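Dandimwood Tables: your questions answered

We're a small workshop and we do like a chat, so if your question isn't covered on this page please ring or write and one of us will get back to you. Most of what follows has come out of real conversations with customers over the years, in the showroom and on the telephone, and a fair few of them started with "this is probably a silly question". They very rarely are!

How do I choose the right size of table?

Start with the room and leave the number of guests for later. Lay some old newspaper or a bedsheet on the floor in the shape you have in mind, put your chairs round it, and live with it for a day or two. You'll soon find out whether you can still get to the back door with a tray in your hands. If you're torn between two sizes, our usual advice is to go for the smaller one and think about an extending leaf, as most of us only seat a crowd at Christmas and the odd birthday.

How long will it take to arrive?

Tables from the Curkeo range are kept in stock and normally go out within a fortnight. Anything made to order takes 28 working days from the day you approve your finish sample, and a little longer if you order after the end of October, when everybody remembers at once that they have family coming. We'll always tell you before you pay if we think we might be cutting it fine.

Can I see the finish before I commit?

Please do. We'll post you up to four samples free of charge, and we ask that you look at them in your own room in the morning, at teatime and again with the lamps on. Viola Ferri, who looks after our finishes, has talked many a customer out of a colour they'd fallen for in the showroom, and she's had some very kind thank-you cards for it.

Will a pale top show every mark?

It will show some things more than a dark one and some things less. Coffee, red wine and felt-tip pen are the usual culprits, and they all come up easily if you catch them early. Dust and crumbs, on the other hand, are far kinder to a pale top than a dark one, which some people find is a fair exchange. The thing we'd ask you to think about is light. If your table is going to stand near a large window or under a row of bright spotlights, a pale surface will bounce a good deal of it back at you, and this can be tiring if you like to read the paper at breakfast or work at home in the afternoons.
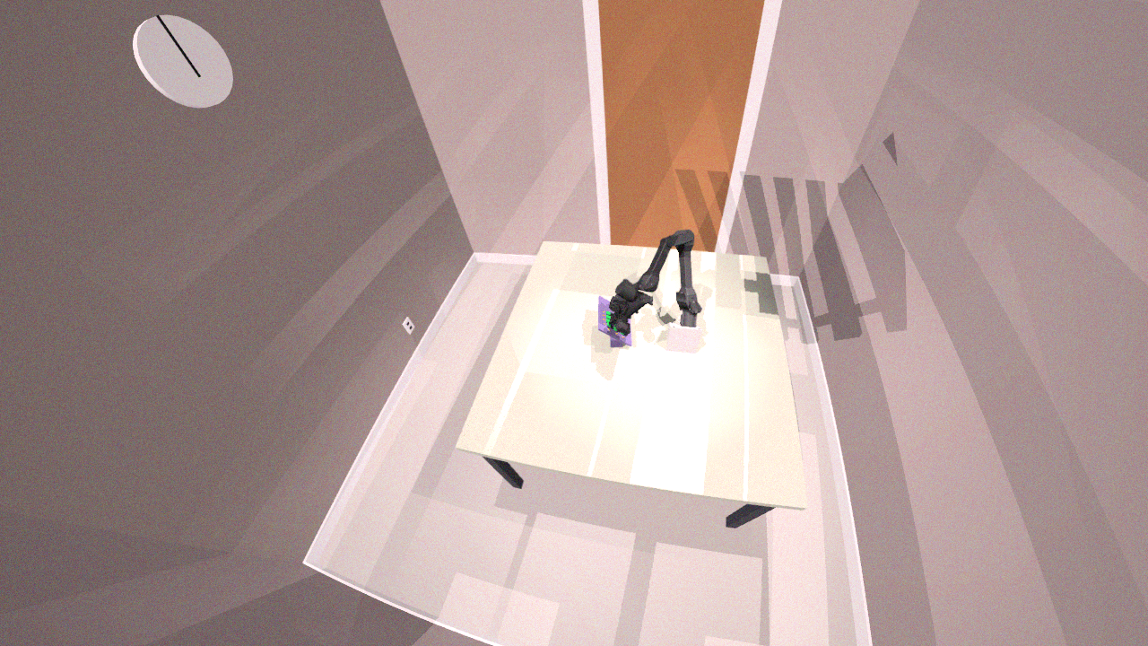
Pale cream top with charcoal legs, under strong light (computer-rendered view)

A matt oil will soften the glare quite noticeably. So will a thin blind, or a runner down the middle, and turning the table a quarter of the way round is well worth a try before you spend any money at all.

How should I look after it?

A soft cloth, warm water and a drop of washing-up liquid, wrung out well, and then a dry cloth after it. That's really all it needs from one week to the next. Oiled tops like a fresh coat once or twice a year, and a small tin will see you through several goes. Please don't use anything with bleach in it, or those scouring sponges with the green side, however tempting it is when there's porridge involved.

Can I put hot dishes straight on the table?

We'd rather you didn't. A mug of tea will do no harm on a lacquered top, but a casserole straight from the oven can leave a white bloom that's a nuisance to get out. Mats, trivets or a folded tea towel will all do nicely.

My table wobbles. Have I got a bad one?

Almost certainly not, and do try it in another spot before you ring us, as floors in older houses are hardly ever level. If it still rocks, tighten the leg bolts with the key taped under the top, a little at a time and going round all the corners. Should that fail, we'll send you a set of adjustable feet.

What does the guarantee cover?

Joints and legs are covered for 20 years, and tops for ten. It doesn't cover scratches, or being left out in the rain (it has happened), but we can refinish most tops in the workshop for a fair price. A full sand and re-oil is usually £400 including collection, and we'll give you a firm figure once we've seen some pictures of the damage.

Do you take old tables away?

Yes, if you let us know when you book your delivery. We clean up what we can and pass it on locally, and if yours has sentimental value we can often cut it down into a bench or a side table for you instead.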